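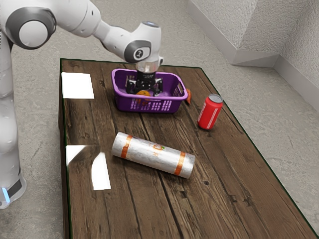 Oil finish on a dark wood table keeps going sticky near one end

Elango Bhat
Dining table, solid wood, stained dark by the previous owner. I sanded the top lightly in March and applied two coats of Hanora wiping oil. Most of it cured. A strip at the far end stays tacky and picks up lint. Room temperature is normal, humidity unknown. I would prefer not to strip the whole top. Is there a way to treat only the strip, and what did I do wrong?

Rodica Coman
Excess oil left on the surface is the usual cause. The film skins over before the oil under it can react with air. Procedure:

Dampen a lint-free cloth with mineral spirits and rub the strip with the grain. Change to a clean face of the cloth often. If the residue balls up, use a gray nonwoven pad with light pressure. Let the solvent flash off overnight with a window open. Apply one thin coat, wait 10 minutes, then wipe until a dry cloth slides without drag. Feather the edge of the repair past the old boundary or you will get a visible line in raking light.

Lay used rags flat outdoors until stiff. Oily rags in a pile can ignite on their own.

Armindo Bastos
Mine did this and I just waited. Took up to 9 weeks. Put a fan on it.

Hema Thevar
Rodica's method is correct for excess oil, but check the stain first. If the previous owner used a pigmented oil stain and it never dried, new oil on top will stay soft no matter how thin you apply it. Press a white cloth with a few drops of mineral spirits on the strip for a minute. Strong brown transfer there and little elsewhere means the stain is the problem, and that end needs sanding to bare wood and restaining. Expect some color mismatch.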